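Oiling a plank table top – how many coats??

pinham_pete
Got a plank top off a bloke in Pastunstead, 400 quid, sanded it back over the weekend. Tin says 2 coats. Neighbour says 6. Who's right? Kids eat at it so it'll get hammered.

Vasanthi Ranasinghe
Two, thin, wipe off the extra after ten mins. Six is mad, it goes sticky. Ask me how I know.

dewan_end
Disagree. Did six on mine, thin ones, day between each. Three years of curry and felt tips, still fine.

Vasanthi Ranasinghe
Day between each is why you got away with it. He's got kids, he wont wait a week.

grumblebench
Neither. Varnish it and get on with your life.

dewan_end
Varnish chips, then you're sanding the lot again. No thanks.

pinham_pete
Right so oil. What grit did you all stop at? I went to 120, feels a bit rough still

Vasanthi Ranasinghe
180. Don't go finer or the oil just sits on top.

pluvholm207
Late reply sorry – been away. Colour matters too, clear oil darkens pale wood more than you'd think. Try the underside first. I like the mixed one, wife wants the light
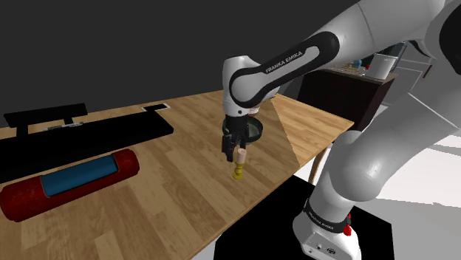
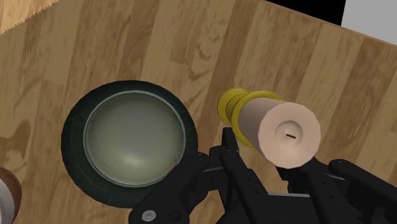

both renders – light wood in the first, mixed planks in the second

grumblebench
Mixed. Hides the crumbs.

dewan_end
Light one for me, and still six coats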